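Let the Students Do the Dishes

By Leen Farah

Every spring the same question comes up at our school's robotics club: should we enter the arena competition again, or should we do something else with the year? I have advised the club for 7 years, and for most of them I voted for the arena. This year I voted for dishes, and I would like to make the case to other schools that are deciding what to do next.

The arena competition is easy to defend. It has a rule book, a season, a field with tape on the floor and a date when it is over. Parents can come and watch. The students learn to solder, to cut aluminum, to work late without fighting. I have no complaint about any of that. My complaint is about what the robots do. They pick up foam objects that were designed to be picked up. The objects are all one size. They start in the same place every match, and a team that has measured the field well can win a good share of its points with its eyes closed.

A kitchen has none of those comforts. Plates are thin at the rim and wide across. They lie flat, so a pair of fingers has nothing to get under. They are slick, and they are heavy enough that a weak grip at the edge lets them swing. Next to them are bottles, cans, cloths and boxes that belong to the household and stay where the household keeps them.

Our project this year is called Pevano. The students collect demonstrations of ordinary kitchen work with grippers held in the hand, and then they use the recordings to train a small model. The part that surprised me was how much of the learning happens before any training starts. A student who has cleared tables for her whole life picks up a hand-held gripper and finds that she can't lift a plate. She knows how to do it, but she knows it with ten fingers and a palm. With a pair of stiff fingers in place of each hand, she has to work out what her hands have been doing all along.

Ezequiel Carretero, a junior, spent most of a month on this one question. His first method was to pinch the rim from above. It worked on saucers and failed on dinner plates, which tipped and slid out. His second was to push the plate to the edge of the counter and take it from the side. That was better, but it needed a clear counter edge, and he did not always have one. In the end he settled on two grippers, one to tilt the plate and steady it while the other closed over the rim. He wrote it up in four pages with drawings, and it is the best piece of technical writing a student has handed me.

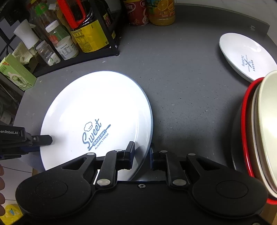
What I like about those four pages is that they contain a long list of failures, with a reason given for each. Arena teams fail too, of course, but the season pushes them to hide it. A team that drops a game piece in April wants it fixed by the next match, and whatever fixes it is good enough. Ezequiel had no next match. He had time to find out that his second method depended on where the plate started, and to say so.

There are fair objections, and I have heard them from people I respect. Raed Zoubi teaches physics down the hall and coached the arena team with me for 3 seasons. He says that students need a deadline and an opponent, and that a club with neither will drift. He is partly right. We lost several members in the fall, mostly students who liked building and driving and did not want to repeat the same lift all afternoon. I don't blame them. Collecting demonstrations is dull work. You set the plates out, you lift them, you set them out again in a different way, and you write down what changed.

We have tried to deal with this by keeping sessions short. A pair works for up to 12 minutes and then swaps. Anas Fakhoury, who keeps our log, also made a rule that whoever records a session has to label it the same day. Before that rule, we had a pile of recordings that no one wanted to look at, and some we had to throw out. I would recommend the rule to anyone.

The second objection is that the students are only doing what the robot should be doing. A parent put it to me that way at the open house. She had come to see a robot and she saw teenagers moving dishes. I understand the disappointment. But the robot learns from the recordings, and if the recordings are careless the robot will be careless too. When our arm knocks over a cup, the students can often go back through the log and find the demonstrations where a person came too close to one. I think that is a useful thing for a sixteen-year-old to see. They will spend their lives around machines trained on what other people did, and most of them will never see the people or the work.

The third objection is money, and here I have less to say. The arena costs us more in registration, parts and travel than this year's project has cost in equipment. A school with no arm at all could still do the first half of the project, and in my opinion the first half is the better one.

I do not want the arena to disappear. Fouad Mahasneh, who started our club and has since retired, built it on competition, and many of his students are engineers now. If a school has a strong team and a coach who loves the season, it should carry on. What I object to is the idea that a robotics club must have a match at the end of it to be serious. Ours has 6 students left in it. They argue about plate rims at lunch. Two of them have asked to stay on through the summer to work on bowls, which they expect to be harder, and I have said yes if they can find a kitchen that will have them.

The vote on next year's program is in April. I will be asking for the same again, with more shelf space and a better way to store the recordings.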